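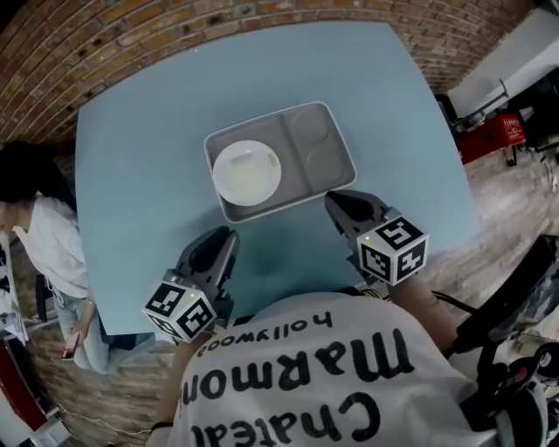 Handheld gripper demos, held-out set gets worse with more data??
Hemi Bright
Trying to reproduce the Treloar result, plate on tray task. 258 demos, policy does fine. Went up to 718 and success on the held-out starts dropped 14 points. Same encoder, same action horizon, retrained twice. Anyone seen this? Need to decide by Wednesday if I collect more.

Marama McKinnon
Had this at Erkwood. Check the new demos before you touch the model. Ours came from a second operator who moved faster, so the two halves disagreed on timing.

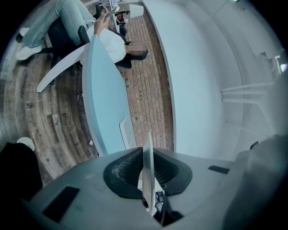
Wrist views are the other thing I'd look at. With a lens that wide the policy gets the whole room, and it will happily learn the room. In a view like this there's someone in a black office chair holding something up, planks, a strip of brick, and the finger is a thin white line in the middle of it. Crop harder or randomize the backgound — we did both and got most of the drop back.

Inditz
Just train longer. 40 epochs is nothing.

Hemi Bright
Tried longer, no change. Splitting by operator now, will post teh numbers.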